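3.2 Memory configuration and board inspection

Desktop units entering the Gurville workshop were sorted by chassis type and assigned to one of 2 benches. The sample comprised 105 machines retired from offices in Sarnholm and Sedgwick. Units with a cracked case or missing side panel were recorded but excluded from the timing analysis, which left 42 machines of a single chassis type. All of these were opened, inspected and partly disassembled by the same technician, following the sequence given in Section 3.1.

Memory was recorded before any part was removed. For each board the technician noted the number of slots, the slots in use, and the capacity printed on the module label. Where the label could not be read in place, the module was released and read on the bench. Latches were opened by hand at both ends where two were present. Boards on which a latch had broken were kept in the sample, with the damage entered under "connector, mechanical" (Table 4), as a broken latch does not prevent the module from making contact but does affect the resale grade.

The processor was treated separately. The heatsink was removed and the lid cleaned before inspection, so that markings could be compared with the asset register kept by Dahlgren. Mismatches were resolved in favor of the marking on the part. The retention frame remained closed during this step; opening it at the inspection stage had led to bent contacts in the October pilot, and the procedure was changed accordingly. Capacitors near the socket were checked by eye for swelling or leakage and graded on the three-point scale described in Section 2.4. Figure 3 gives the view of the board with the processor lid exposed and a module in one of the memory slots.
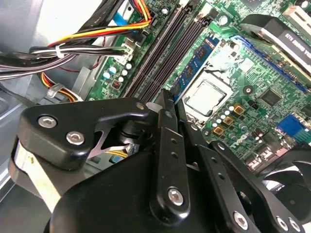

Figure 3. Dell motherboard in its case, with the processor in its socket and a blue memory module beside empty black slots.

Slot position was retained as a variable in the analysis. A module placed outside the slot recommended by the manufacturer was counted as a configuration error, whether or not the machine started. Expansion cards were logged by slot and set aside in Skistix trays, one tray per machine, until the board had been graded. Inspection time was measured from the removal of the side panel to the entry of the last grade, and excludes time spent on cleaning. The upper limit was set at 200 seconds per board; inspections exceeding it were stopped and repeated at the end of the session.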